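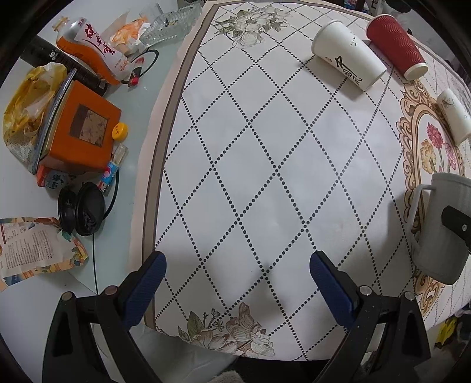
Chapter 4
Clearing and Sorting a Shared Table

4.1 Scope

This chapter deals with tables used by several people in turn, where disposable and reusable items collect on the same surface. Fixed dining tables are covered in Chapter 5. The reader should already know the sorting classes set out in Chapter 2.

4.2 Terms

A single-use item is one discarded after use, such as a paper cup or snack bag. A returnable item goes back to a shelf or sink: mugs, drinking glasses, ashtrays. A personal item, for instance a lighter, is neither washed nor discarded and is set aside for its owner. Drink bottles are classed only after the contents have been checked.

4.3 Condition of paper cups

A paper cup lying on its side is recorded as fallen, whichever way the mouth faces. The opening shows where any remaining liquid would run, and the cloth on that side is inspected first. Ripple-wall cups are handled in the same way as plain ones but are stacked separately -- the outer layer prevents close nesting.

4.4 The cloth

A printed tablecloth makes small stains hard to find. Floral and medallion patterns are checked by touch as well as by eye. Where the cloth covers only part of the tabletop, the bare part is cleared first and serves as the sorting area.

4.5 Worked case

The Drilen canteen survey, carried out in June by Jirayu Nilsuwan, recorded 2740 items left on shared tables. Of these, 1096 were paper cups. Section 4.6 uses these figures to set the size of the waste container.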